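**Swimming club news, 13 Nov 2018**

What a gala at Clundau! We took 20 swimmers, and Marlene Rothe knocked 3 seconds off her backstroke best (she still can't stop grinning). 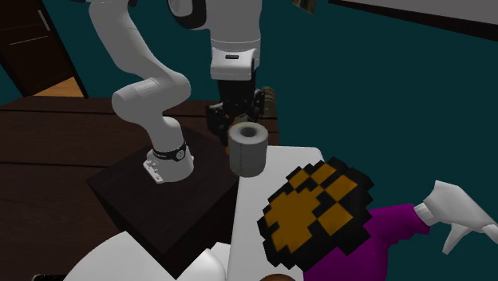
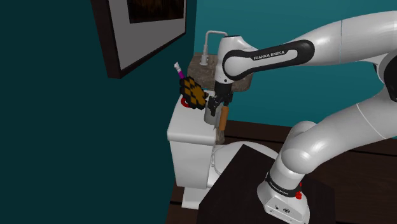
*White arm on a dark pedestal, both pictures.*

Our relay team came second to Sirville by a fingertip, and what a race it was! Huge thanks to Veikko Karppinen for driving the minibus. Early training moves to the Reinholz pool, lanes 3 to 5. Bring a warm hat, and see Carola Haberkorn about June camp places.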